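Hurness Washable Wool Comforter, All-Season Weight

Home / Bedding / Comforters & Inserts / Washable Wool

From $255 (twin). Full, queen and king also available.
In stock. Ships from our Gresberg workroom.

Choose a size
Twin
Full
Queen
King

Add to cart
Add to gift registry

If you have ever spent a night kicking the covers off and then hauling them back up again half an hour later, you already know why we started making this comforter. It's filled with carded wool from the Aguiar mill, wrapped in a soft, tightly woven cotton shell, and stitched through by hand-guided machine so the filling stays where we put it. You can use it bare on the bed, but most of our customers slip it inside a duvet cover, and we've sewn loops into every corner for exactly that.

Wool is a funny thing to sell. People touch the comforter in our shop and the first thing they say is that it's flatter than they expected. It is! It will never puff up like a big down comforter in a hotel, and if that cloud look is what you love then we'd gently point you toward something else. What wool does is sit close to you. It drapes over your shoulders and follows you when you turn over, and there's none of that cold pocket of air down by your hip that you get under a stiff polyester one.

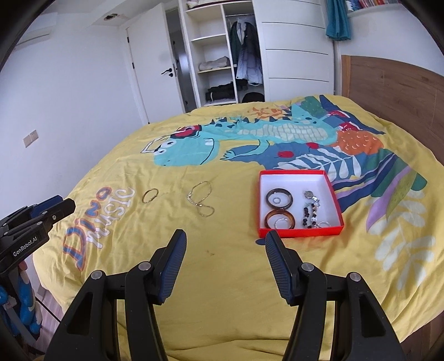
The filling weighs 400 grams per square meter, and that took us a good long while to settle on. Our first samples were quite a bit lighter, and Delali Kpodo, who runs cold and lives in a drafty upstairs apartment, sent hers back with a note that just said "more sheep, please." So we added more sheep. The next round was lovely in February and far too much by the time the windows were open. The one we sell now is the one that all of us kept on our own beds, and it's the reason we call it all-season and mean most of the year. (In a real August heat wave you may still want just a sheet. We do.)

What it's made of

Filling: new wool, washed, carded and treated so that it can go through a home washing machine on the wool cycle. It's layered in thin sheets, crosswise, before it's quilted. Wool laid all in one direction tends to creep toward the foot of the bed over the years.

Shell: undyed cotton, off-white, with a few darker flecks in the weave here and there. Those are bits of cotton seed and they're perfectly normal. They don't rub off and they don't show through a cover unless the cover is very pale and very thin.

Stitching: wide wavy rows, with a double row around the outside edge. We used to do a diamond pattern, which looked very smart, but all those crossing seams made for a lot of thin spots.

Corner loops: cotton tape, one at each corner, plus one in the middle of each long side on the full, queen and king. Tie them to the tapes inside your duvet cover. If your cover doesn't have tapes, write us a note in the order box and we'll tuck in a set you can sew on yourself.

Binding: cotton, same color as the shell. The label is sewn in at the foot end so you can find the right way around in the dark.

Choosing a size

Please measure your duvet cover before you order, and measure it laid flat, seam to seam. Covers that say "twin" on the package are all over the place, and the ones printed for children's rooms are often made to a slightly different cut from the plain ones in the same store. A comforter that's a touch bigger than its cover looks full and cozy. One that's smaller slides about and bunches up at the bottom, and then somebody small comes to find you in the middle of the night to have it fixed.

If you're buying for a child who has just moved up out of a toddler bed, go straight to the twin. It will feel huge for a year or so and then it won't. Fold the extra under at the foot of the mattress in the meantime.

For two people who share a bed and don't share an opinion about temperature, we often suggest two twins side by side. It looks a bit odd to visitors and it has saved more than one marriage, or so we hear from people who write in.

Getting it into the cover

We get asked about this more than anything else. Turn the cover inside out and lay it on the bed with the opening at the foot. Spread the comforter on top and tie all the loops. Then, starting at the head end, roll the whole thing up together like a big jelly roll. When you reach the foot, turn the opening of the cover around the ends of the roll, fasten the buttons or the zipper, and unroll it back toward the pillows. Give it one good shake from the foot. The first time takes a bit of grumbling and after that it goes quickly.

Don't worry if it looks wrinkled for the first night or two. Both the wool and the cover relax with use.

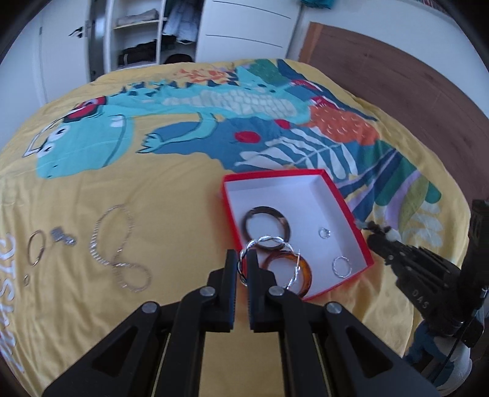
Can I leave my jewelry on while I make the bed or sleep under it?

We'd take it off first. Rings with raised settings, hoops and anything with a hook can catch in the shell and pull a thread, and a pulled thread in a tight weave makes a little ladder that's hard to hide. A small dish on the nightstand is the easiest habit to get into. If you do snag it, don't cut the loop. Ease it back through to the inside with a blunt needle and it should hold just fine.

Will it shed wool through the fabric?

You may find a stray fiber or two in the first few weeks. Pull them from the inside if you can get to them, or simply snip them level with the shell. If it goes on past that, get in touch and we'll have a look at it.

Does it smell like sheep?

A little, when you first open the bag, and especially if the weather is damp. Hang it over a railing or a couple of chairs for an afternoon. The smell fades and most people stop noticing it well before the week is out.

How often should I wash it?

Far less than you'd think. With a cover on, once a year is plenty for a grown-up's bed. For children's beds, wash as life requires.

Care

Wash on the wool cycle, cool, with a gentle liquid detergent meant for wool. Ordinary detergent is too harsh over time. Skip the fabric softener completely.

Twin fits in most home machines. Take the full, queen and king to a laundromat with a large front loader.

Dry it flat if you have the space, or over two parallel lines so the weight is shared. Turn it once. Please don't tumble dry on heat, not even "just for ten minutes at the end." Bence Bakos at our repair table has seen what ten minutes does.

Between washes, air it. An open window and the back of a chair will do. In the summer, store it in the cotton bag it came in, somewhere dry, with a bit of cedar. Don't use a vacuum bag. The wool will come back from being squashed for a week but not so happily from being squashed for a season.

Repairs and guarantee

Every comforter is guaranteed for 2 years against faults in the stitching, the binding and the loops. After that we'll still mend it, for a fair price, for as long as we have the workroom. Patches on the shell are done in the same cotton. We can also unpick one end and add a fresh layer of filling if yours has gone thin across the middle, and plenty of people have this done instead of buying a new one.

We passed 1,000 comforters sewn in Gresberg last winter and had cake. Kwesi Lamptey, who carded samples with us back when the workroom was the far end of a rented garage, cut the first slice.

What customers have told us

"I bought the queen for myself and within a month the dog, my sister and my teenage son had all tried to claim it. Heavier in the hand than I thought it would be, but it doesn't feel heavy once you're under it. I did find the corner loops a bit short for my cover and had to fiddle with them."
Bronwyn Kingi, queen

"Got the twin for my daughter, who sleeps like a windmill. The ties have held. It took a few days of airing before I was happy with the smell. Would buy again, and will, when her brother moves into his big bed."
Ama Annan, twin
Reviewed 21/02/2026

A note on those loops: we've heard the same thing from a few of you, and all sizes now go out with longer tape. If you have an older one and would like the long loops, send it in and we'll change them over for the cost of the postage.

Shipping and returns

Comforters are made in small batches and usually leave us within the week. If your size shows as sold out, you can leave your email address and we'll write when the next batch comes off the table. You're welcome to sleep under it before you decide. If it isn't right for you, let us know within the month and send it back in its bag, unwashed, and we'll refund the price of the comforter.

You may also like
Hurness Wool Pillow, soft or firm
Hurness Crib-Size Wool Blanket
Cedar blocks, bag of six
Cotton storage bag, large
Sew-on cover ties, set of four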